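Dear Zoia,

Thank you again for your patience with this one - I know the autumn report was meant to reach you before the half-term break, and it is now 8th November. It has been a full and mostly happy few weeks in the languages department at Didham, and I wanted to have the September numbers settled before I wrote.

## Ukrainian beginners and the heritage group

The after-school Ukrainian course your grant pays for opened in September with 20 students, which is every place we had. Most are complete beginners. A handful speak the language at home but have never learned to write it, and Volodymyr Skoryk has been taking those students into the small room next to the library for the second half of each session. He started them on postcards to grandparents and cousins, and they have moved on to short letters. The spelling is adventurous, but they are writing, and a couple of parents have stopped me at the gate to say how pleased they are.
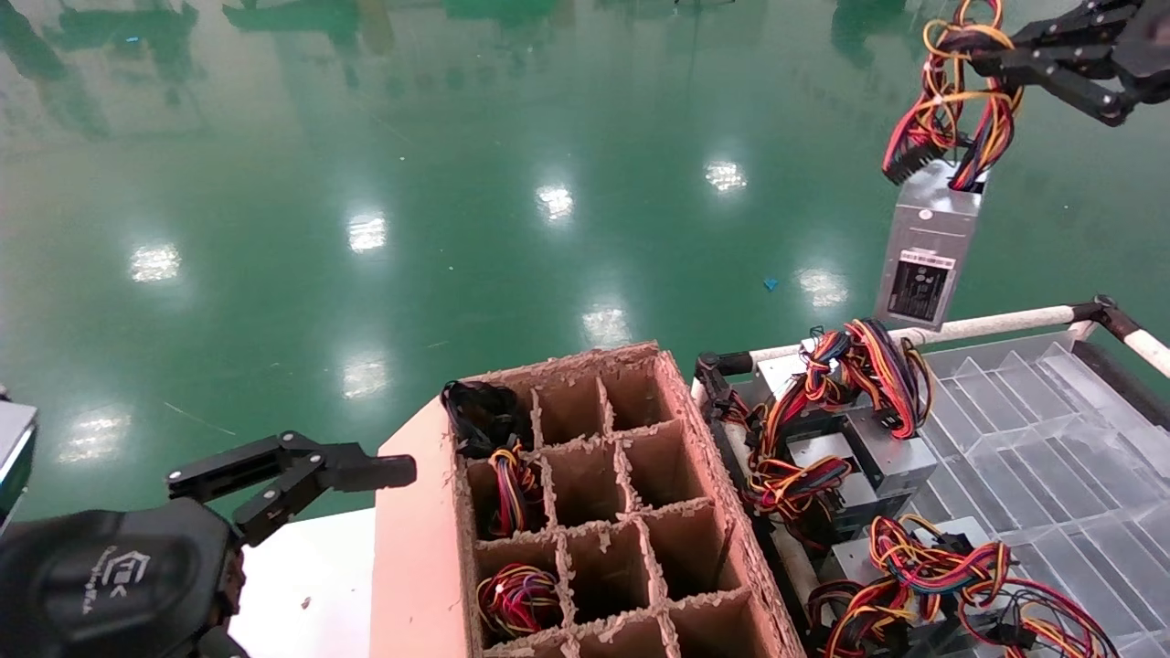 The beginners are with Vitalii Kuzmenko. They have finished the alphabet, greetings, family and food, and they can now order a meal and complain politely about it. Vitalii would like to slow down a little over the winter. He feels the case endings came too early last year and put people off, and I think he is right, so we have moved that unit to the spring and put more listening practice in its place.

## Reading shelf

We spent $896 of the book money on graded readers, picture dictionaries and two class sets of short stories from Onyshchenko. The stories are a bit old-fashioned, though the students like them more than I expected (there is one about a goose that they ask for again and again). Borrowing is open to the whole school, and we have room on the shelf for up to 100 titles once the second order comes in.

## Exchange with Tudov

Our partner school in Tudov has been wonderful. Myroslav Demchenko, their head of English, has paired each of our students with one of his, and the first round of voice messages has gone back and forth. We use Sesix for the recordings. It took a while to get everyone's parental consent forms in, and three pairs started late as a result, but they have caught up. 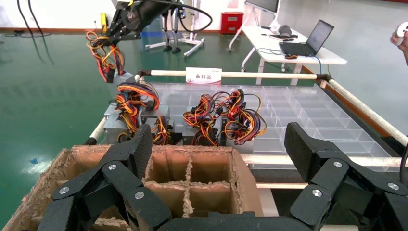 The live conversation sessions are harder. The time difference means that our late afternoon is their bedtime, so we are trying one session a month before school, with breakfast provided. Demyd Tymoshchuk has offered to run these and would need paying for the extra hours. I believe that fits within the staffing line, but please tell me if you would like it shown separately.

## What comes next

- Speaking check for the beginners before the winter break
- Second book order, once you have approved the list
- A small evening of songs and poems for families, date still to be agreed with the music department

You would be very welcome at the evening, and so would any of your colleagues. I will send the receipts with the book list.

With warm thanks from all of us in the department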